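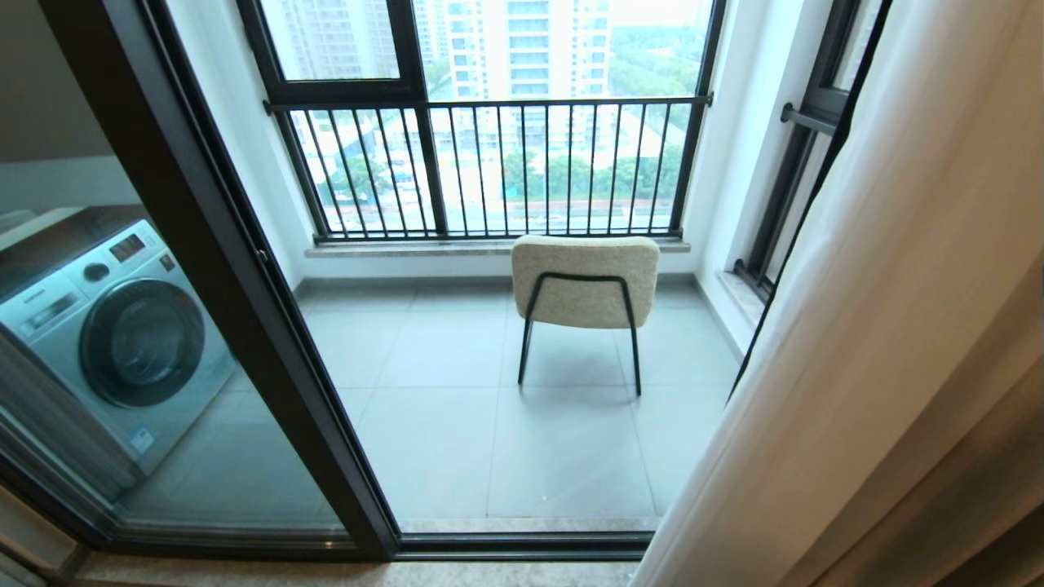 1 min read

News > Visits > Sarik open day

In June our group visited the Sarik test apartment in Edenden, where Travar is teaching a robot to do home tasks. The apartment is high above the street, and visitors came in groups of up to eight. 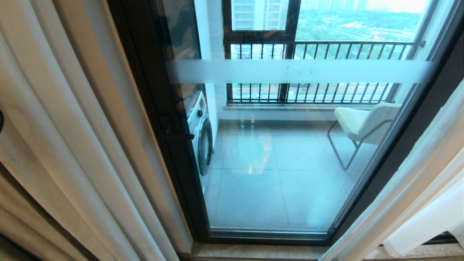 The task we watched was the curtain at the balcony door. Sheer fabric is difficult for a machine, we were told, and glass behind it makes it harder. The session took 40 minutes and I enjoyed all of it.

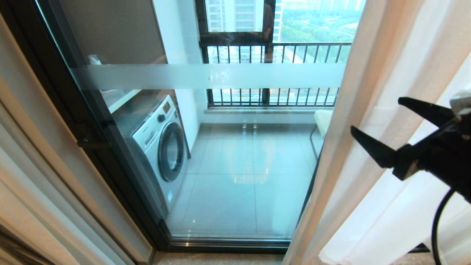
The gripper near the sheer curtain, Sarik apartment

The next visit starts at 3 p.m.; please write to us for a place.

Last updated: June
Contact | © Edenden Newsletter | Back to top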